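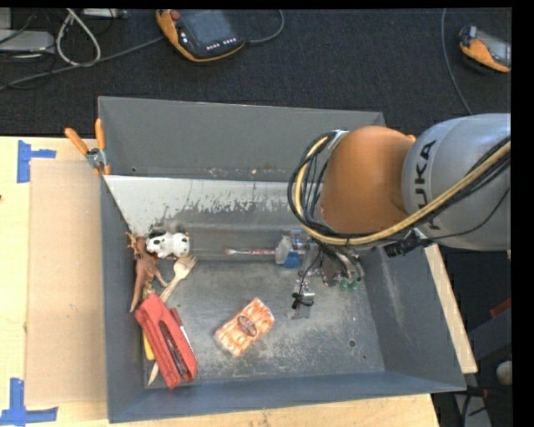
Nustport, April 13, 2024
By Ludmila Paulík

Section 4. Clearing a mixed bin

This section applies to the Bonon tidying routine, in which the arm picks household articles one at a time from a metal bin. The routine is intended for trials. It does not yet replace a person at the toy box or the kitchen drawer, and operators should plan their work accordingly.

4.1 Clamp the bin at the rim before the arm is powered.

4.2 Load the bin with articles of mixed shape. Toy animals, a small snack box, a spork and a capped bottle make a suitable first load.

4.3 Check that the cables along the arm can move freely through the full reach.

4.4 Select a limit of 10 picks for a first run. The limit may be raised to 200 once the operator has signed the log.

4.5 Start the routine and remain within reach of the stop button.

Caution: Do not put a hand into the bin while the arm is powered, even if it has come to rest.

Note: Thin articles lying flat, or close against a wall or divider, are the most frequent cause of a failed pick. In the February trials at Clarkow, the arm cleared 65 per cent of loads without help. A person clears the same load in a few seconds – this difference should be made plain to visitors.

4.6 After a failed pick, the arm will try twice more and then wait. Stop the arm, move the article by hand and restart from step 4.5.

Comments

Severino Lorente: Does the limit in 4.4 count failed picks as well? Our log suggests that it does.

Prapai Saithong: It does in our copy. Brushes and sticks use up most of ours.

Sang Giáp: I would still sooner tidy the toys myself, but 4.6 was useful, thank you.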